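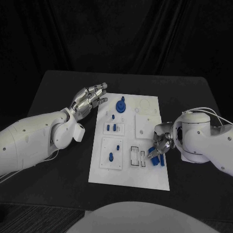 White board on the dark table, blue bits on it, black curtain behind.

Workshop tips: setting out a parts board

Quick one this month, got a delivery coming and the bench is half cleared. Several of you asked about layout boards after the February page so here goes, in no special order.

The board

White, every time. I had a bare ply one for years and lost more grub screws on it than I care to think about. Blue parts on white – you see them from across the room. Dark parts the same. If most of your bits are white nylon then do yourself a second board in a dark colour and stop squinting.

Melamine offcuts are fine. Ask at the counter, Okoth's usually have a bin of them by the door and mine cost next to nothing. Seal the cut edges or they swell.

Size – big enough for the job, small enough to lift with everything on it. Mine is about 5 kilos loaded and that's plenty.

Table underneath

Dark top or a dark cloth. Board stands out, and anything that rolls off it stands out too, if it's pale. Brown lino is hopeless, everything vanishes.

Non-slip matting between table and board. The cheap drawer liner stuff. Cut it an inch short all round so it doesnt catch crumbs and swarf.

A curtain behind

Worth doing if your bench backs onto shelves. Heavy plain fabric, hung full, right down past the back of the table. Stops small things flying off into the paint tins and it gives your eyes a rest. Keep it well clear of anything hot, and NOT near the grinder. Wash it twice a year. Shake it outside first.

Holes, slots and outlines

Give each part a place. Ways to do it, cheapest first:

Draw round it. Pencil, then a thin pen line once you're sure. Good for round things, flat things, anything that sits by itself.

Drill it. For pegs and pins that won't stand up alone. Go a hair over size or you'll be swearing at it in damp weather.

Slot it. Two holes and a coping saw between, clean up with a flat file. Ovals the same way, only with a round file and more patience. An oval is handy for parts that must go in one way round and not the other quarter turn.

Leave gaps. Fingers need room! First board I made had everything packed in like sardines and I couldn't pick up one peg without knocking three over.

Big knobs and wheels towards the back, blocks near the front edge where you grab them most. Tall thin pieces not on the side your sleeve comes in from. Learnt that one slowly.

Getting blocks in square

Hold low down on the block, not by the top corners. Tip one edge in first, then let it drop level. If it sticks, lift out and start again – don't thump it, you'll bruise the hole and it never fits right after.

Tight fit? Candle wax on the sides. Loose fit? One turn of masking tape. Really loose, make another.

Burrs: 189 grit is what I wrote last time, sorry, should of been 180. Finish on 2000 wet if it's plastic and you want it to slide nicely. Rinse off the slurry before it dries.

Cables

Anything with a lead, loop the slack up high or trail it off the side of the table. Never across the front. Velcro ties, not tape, tape goes gummy by summer. Leave enough slack to reach the far corner of the board and try it before you tie anything down.

Cleaning

Soft brush first, then a damp cloth, drop of washing up liquid. No scourers on white melamine, the scratches go grey and stay grey. Pen marks come off with meths, but so will your outlines so watch it. Cotton bud for the holes. Dust in the bottom of a hole is why your peg suddenly stands proud.

Storing it

On edge, parts off, in a tub with a lid. I use the shallow Traravik tub, the long one, lid clips are a bit feeble but it slides under the bench. Write on the end of the tub what's in it. Photo of the full board taped inside the lid, saves a lot of head scratching six months on.

Drawer liner is 2441 in the Manasov catalogue, near the back. Comes on a roll, lasts ages.

Next month – sharpening, and what to do with the Kunda clamps that won't grip. Send me yours if you've fixed one.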